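Skeltley House - Pre-Handover Inspection, Floors 3 and 4
Inspector: Omolara Effiong, for the incoming tenant
Landlord's agent on site: Chaminda Majumder
April, 8:40 a.m. start

The brochure promises "turnkey, future-ready workspace." I was asked to check whether a tenant could move in. Marks are OK, FAIL or OPEN. OPEN means I was told something and shown nothing.

ENTRANCE AND STAIRS

1. Main doors release on fire alarm - OPEN. Agent says tested last month. No test sheet at the desk.
2. Stair A, doors close and latch from any position - FAIL on 4. The door stops a hand's width short and has to be pulled.
3. Stair B, doors close and latch - OK.
4. Exit signs lit - OK on 3. One dark on 4, outside the copy room. "On order," as it was at the last visit.
5. Stair treads and handrails - OK. Good work, no complaints.

FIRE AND ELECTRICAL

6. Sprinkler heads clear - FAIL. Two still have paint covers on them, room 4.11. Somebody signed this off.
7. Extinguishers tagged and in date - OK.
8. Panel schedules match circuits - FAIL. The 3rd floor schedule lists a server room. The server room was moved to 4 in the second revision of the plans.
9. Emergency lighting, full-duration test - OPEN. I saw the lights come on. I did not see them stay on, and a five-minute demonstration is not a test.
10. Floor boxes, lids flush - OK on 3. Not checked on 4, furniture stacked over most of them.

LOAD AND OCCUPANCY

11. Posted occupancy, floor 3 - 210 people. Stair widths support it.
12. Posted occupancy, floor 4 - also 210. The floor is smaller by 1107 square feet, so I would like to see the math.
13. Storage room floor loading - OPEN. Sales sheet gives 78 pounds per square foot. Structural drawing gives no figure for that bay. Do not put the file shelving in until Ledetti answers in writing.

Comment on 11 to 13: the numbers in the lease pack come from the marketing set. I have asked twice for the engineer's set. 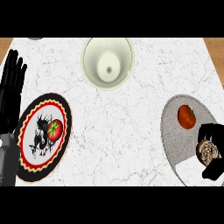 Rendering: marble tabletop with bowl and plate.

KITCHEN AND SHARED AREAS

14. Outlets near sink GFCI protected - OK, all tripped and reset.
15. Dishwasher drain - FAIL. No air gap, no high loop.
16. Counter edges and corners - OK.
17. Hood or exhaust fan - OPEN. It makes noise. Whether it moves air is another matter, and the balance report from Wanov is missing.

AIR AND WATER

18. Filters fitted - OK, though still the construction set. Change before anyone sits down.
19. Hot water at restroom taps - FAIL on 4, lukewarm after a long run.
20. Backflow preventer tag - OK.

Agent's reply (C. Majumder): items 4, 6 and 15 will be closed this week. Items 12 and 13 are "with the design team."

My answer: fine, send the paper. I recommend the tenant does not accept floor 4 and holds the $2000 key deposit until I have walked it again. Floor 3 can be accepted once 1, 8, 9, 13, 17 and 18 are closed.

Copy to: Fumiko Chiba, Irena Kwiatkowski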